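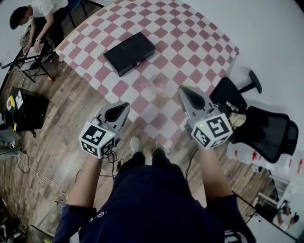
How to look up an old court case in your local newspaper archive

I love this kind of digging, and I want more people to try it! You don't need to be a trained researcher. If somebody in your family was ever up before the magistrates, or was the victim or a witness in a trial, there's a fair chance a reporter sat in the room and wrote it down.

I'll use the case I worked on last March, the Stindside warehouse robbery, as we go along. My friend Inês Pacheco wanted to know what her grandfather Armindo Pacheco had said in the witness box. All she had was his name and the town.

What you need

A name, a place and a rough year. A notebook. A library card, as most libraries let members use the newspaper sites free of charge (ask at the desk, it's often not on their website).

Step 1: Pin down the court

Small matters such as petty theft and drunkenness went to the magistrates. Robbery, serious assault and murder started there too, then moved up to a higher court, often in a bigger town. So one crime can turn up in two sets of papers, months apart. Armindo's case began at Stindside and was tried at Vemton, and I wasted a whole evening searching only the first.

Step 2: Search badly on purpose

The text in these archives is read by computer from old, smudgy pages, and it makes a right mess of names. Try the surname alone. Try it misspelt. Try the street, the stolen goods, the name of the shop. "Pacheco" gave me nothing at all, but "Pachico" brought up 13 results, and I did a little dance round the kitchen.

If you get too many hits, add the charge. "Stindside robbery" gave me 3,000. Adding "warehouse" and "night watchman" took it down to 87, and that's a pleasant evening's reading.

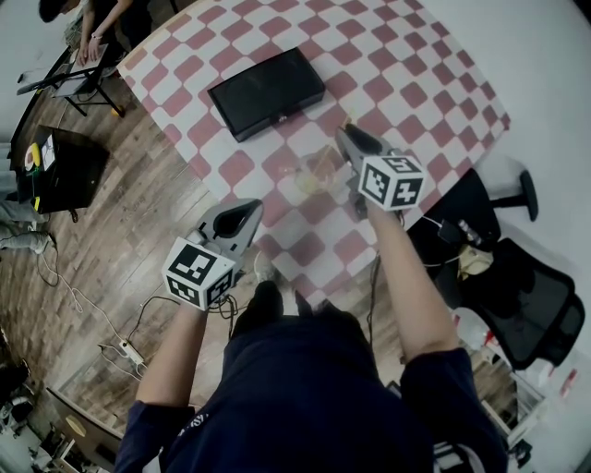

Step 3: Read the whole run

Don't stop at the verdict -- go back to the first report of the crime and read forward. You'll usually find the arrest, a short first hearing, the trial and the sentence. Sometimes there's an appeal as well. Early reports are often wrong about ages and addresses, so write down which paper said what and on which page.

Step 4: Check it against the court's own records

Newspapers cut things short. The county record office may hold the court register, which gives the charge, the plea and the outcome. Email before you travel, and give them the name, the court and the month. Leonilde Prata at the Vemton office found our register entry in a volume of 260 pages, and it showed that one of the accused had been cleared, something the Stindside paper never printed.

Step 5: Take care with living people

If the case is within living memory, think about who might read what you write. Victims' families can be easy to find. Being charged is also not the same as being found guilty, so always give the result next to the accusation. If you can't find the result, say so.

Copying costs vary, so ask for the price list first. Some offices let you take your own photos for a day fee.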